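Tabletop Pick Set, Vikorville bench

README and planning notes

What this is

A small set of recordings and stills of a robot arm working with shop-bought packaged goods on a brown table. Ryota Noguchi put it together at the Vikorville bench so that other groups could see what a modest station needs before they ask for money. The files are useful for training too, but the notes below are mostly on buying and budgeting.

Contents

The set holds 145 episodes, each in its own folder with joint readings, head camera video and a one-line instruction. A further 7 episodes are kept apart for checking. The stills in this README come from the head camera. The objects are a large bag of Sea Salt multigrain tortilla chips, a smaller green snack bag and a clear plastic water bottle with a white cap, laid on its side.
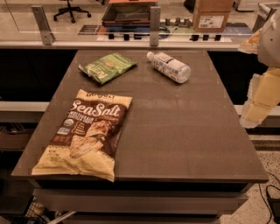
Does the price of the arm cover everything needed to start?
Expect to pay separately for grippers, spare finger pads, cabling, a workstation and storage. Ask for each of these as its own line in the quote, with delivery shown.

Budget lines

We split the budget into three parts: the robot, the bench and the running costs. The robot was quoted by Tesley and by Lareo, and the two quotes were hard to compare until both firms had listed the same spares. Training days were in one and missing from the other.

The bench costs little, but it has long lead times. Ours waited on a power socket until August, with the robot still in its crate. Book the electrician when you place the order.

Groceries and other props go under running costs. Bags crease with handling and need replacing, so buy several of the same item at once – packaging designs change, and a new design in the middle of a set is a nuisance when labelling.

Space and reach

Measure the arm's reach from where the base will stand and mark it on the table with tape before anything is fixed down. Allow for the body as well as the arm. A bottle towards the back of the table is a fair test, as the gripper has to come down to it past the nearer items.

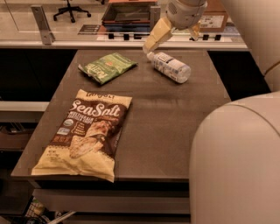 How long should we allow between ordering and the first usable recording?
We allowed 185 days and used all of them. Delivery took the largest share, followed by site work and then calibration.

Grippers

Buy 2 sets of fingers at the outset. The block-shaped type suits bottles and boxes. Thin bags are harder work, and if your tasks are mostly bags you should ask the supplier for a trial with your own goods before signing. Woo lent us a sample pair for this, and the request was no trouble.

Fingers are on the supplier's parts list under consumables, which the warranty leaves out. Read that page early.
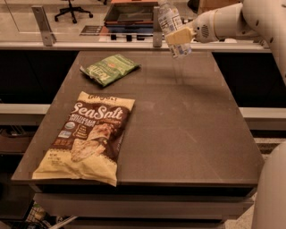 Bottle held around the middle, clear of the table, with both bags lying flat.

Known gaps

Only one table and one room are covered. There are no glass or metal objects. Some episode folders have the old instruction wording ("pick bottle") and others the new ("pick up the water bottle"); the file wording.csv matches them up.

The cost sheet, costs.csv, leaves out staff time. Yae Fukuda has a separate sheet for that and will share it on request.

Changes

v2 – held-out episodes moved to their own folder, delivery charges added to the cost sheet.
v1 – first release.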